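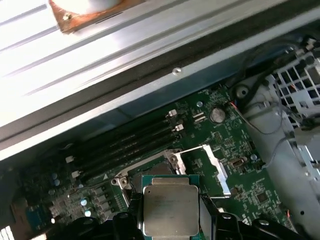
Does the order of the glasses change the scores in a blind tasting? More than I'd like, going by Thursday's flight. Whatever got poured first came out lower on nearly every sheet, and when we ran the same wines again in reverse, the Plemilau red went from last place to second without anything being done to it except moving it down the table.

So, notes while I still remember them. We had 3 reds: the Plemilau, the Mirkby and the Quintela. All bagged, all opened at four, tasted at five. I poured, so I knew what was what and kept my mouth shut (mostly – I did make a face at the Mirkby and I think people saw it).

First round the Quintela won easily. Lots of "cherry," lots of "soft," one sheet that just said "yum." The Plemilau got called thin and sour. Second round, reversed, the Quintela was now first in line and people were suddenly picking at it! Too sweet, a bit jammy. I went back and tried it cold off a clean palate and I sort of agree, the first sip of anything red at five o'clock is rough going.

The Mirkby sat in the middle both times and scored the same both times. It may just be a middling wine.

Things for next time. Pour a warm-up glass that doesn't get scored, the Bondel would do, we still have 2 bottles from the June order and no one is fighting over them. Shuffle the order for each taster instead of one order for the whole table. Also no crackers with rosemary, I bought the wrong box and half the sheets say "herbal."

Temperature was 64 when I pulled the bags off, a bit warmer than I wanted. The room heats up fast once the door is shut. Put the bottles in the cooler for twenty minutes before the second round, maybe, or keep them there the whole time and pour straight out of it.

I haven't decided what to do with Thursday's scores. My feeling is keep round two and toss round one, but that's also the round where my favorite did better, so somebody else should look at the sheets. They're in the blue folder.

Need more bags.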